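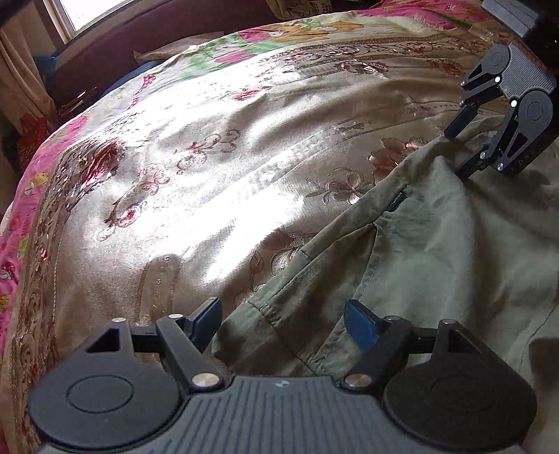

4.2 Retorno do equipamento de lazer em salas de eventos

A literatura comercial sustenta que mesas de jogo conversíveis aumentam a procura por salas de eventos. Os dados que recolhemos não permitem ir tão longe. Das 177 reservas empresariais analisadas nos espaços Abella e Hiltton, só 17 mencionavam o equipamento de jogo no pedido inicial, e em várias delas a menção vinha copiada do próprio folheto do espaço.

O caso de Bisotville é citado com frequência pelos fornecedores como prova do contrário. A sala reabriu em outubro com duas mesas Starkent e registou 1693 visitantes até ao fim da temporada. Ora, a reabertura coincidiu com uma descida do preço de aluguer e com o encerramento de um concorrente direto — dois fatores que o relatório do fornecedor remete para uma nota de rodapé. Sem um período de comparação, atribuir o aumento às mesas parece-nos abusivo.

A Figura 3 apresenta a taxa de ocupação mensal por espaço. A diferença entre salas com e sem mesa existe, mas desaparece quase por completo quando se controla a lotação. As salas maiores compram mais equipamento e também recebem mais eventos; a direção da causalidade fica por demonstrar.

Figura 3. Taxa de ocupação mensal, salas com e sem mesa conversível (n = 3716 dias-sala).

Resta o argumento da satisfação dos participantes. Os questionários foram distribuídos pelos próprios organizadores, à saída, e a pergunta sobre o jogo antecedia a pergunta sobre a apreciação geral. Esta ordem tende a favorecer respostas positivas. Usamos, por isso, estes resultados apenas a título indicativo e excluímo-los do modelo da secção 4.3.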